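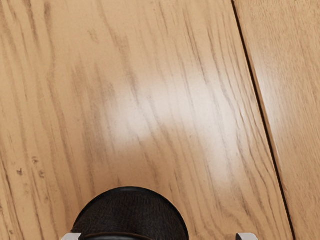
The night train to Gerel leaves from platform two and covers the route in a single run, with one long stop at Sotomayor to change locomotives. Most passengers sleep through it. Those who stay up will find the station buffet open for 20 minutes, serving lentil soup and tea.

Gerel sits at 2,607 meters, and the altitude sets the schedule. Ayten Bozkurt, who runs a guesthouse below the old customs post, sends new arrivals no farther than the market on their first day. The ridge walk comes later — it climbs slowly, on packed gravel, and ends at a stone hut with a water tap.

Rooms are plain. Heating is switched on in the evening, and blankets are kept in the hall cupboard. The guesthouse takes cash only.

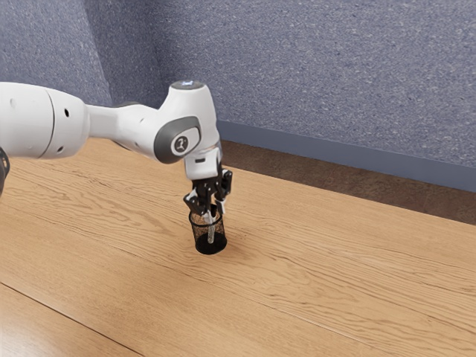

Can the ridge be walked without a guide?

In June and after, the path is clear and marked with yellow posts as far as the hut. Beyond it the posts stop, and walkers need to hire a guide in town.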